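We use cookies to remember your settings. Accept | Manage

Section 3: Connecting the Rosero rain barrel

This is the fun part! By now your barrel is sitting on its stand and the lid is on. Next you'll join it to the downspout, and the next good storm is yours to keep.

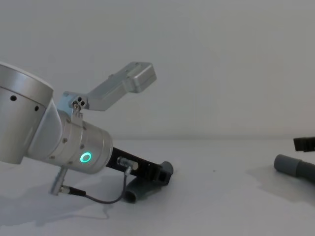 Telma Vergara

Before you start, check that the stand is level in both directions. A full barrel is very heavy, and you won't be able to nudge it over later.

CAUTION: Never set the barrel on loose bricks or soft soil.

1. Mark the downspout 5 inches below the top of the barrel. Use a pencil and go all the way around.
2. Cut along the mark with a hacksaw, then file the edge smooth. Wear gloves, please!
3. Press the diverter into the lower piece until it stops, and slide the upper piece down over it.
4. Push one end of the hose onto the diverter outlet and tighten the clamp by hand.

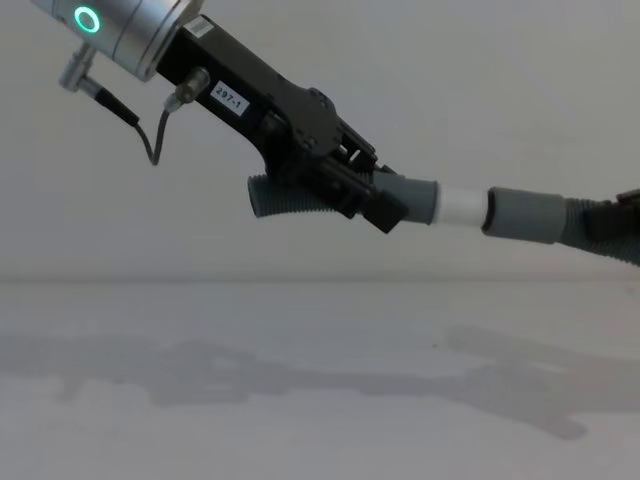

Gray flexible hose, held out lengthwise.

5. Run the other end to the barrel inlet. If your barrel stands around a corner from the downspout, use an elbow there and don't bend the hose hard. 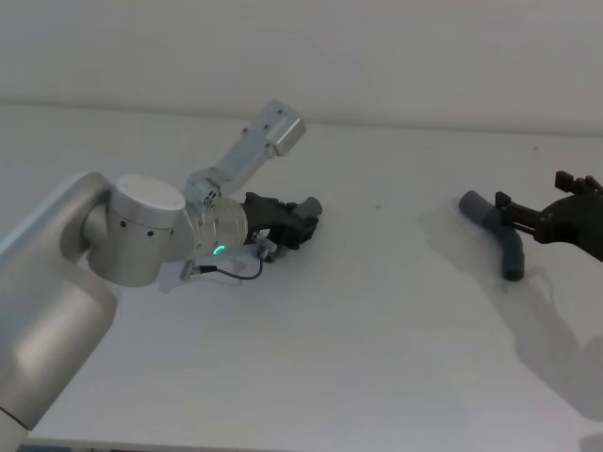 Gray elbow-shaped fitting.

NOTE: Elbows from the older Elleo barrels fit too, so dig through that box in the garage before you buy one.

6. Screw the spigot in with its rubber washer on the inside wall. Snug is plenty.

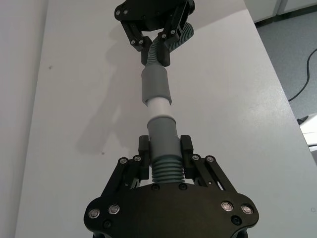

Slope matters more than anything else in this section. Water should run downhill from the diverter to the inlet the whole way, with no dips for leaves and mosquitoes to enjoy. Pull the hose into a straight line from end to end, like the gray one stretched over the white tabletop, and measure it that way. If you get more than 38 inches, move the barrel closer.

7. Pour a bucket of water into the gutter and watch it arrive. It's a great moment!

CAUTION: Drain the barrel and close the diverter before the first hard freeze, usually by December.

Next: Section 4, Overflow and linking two barrels

19 shares | 40 comments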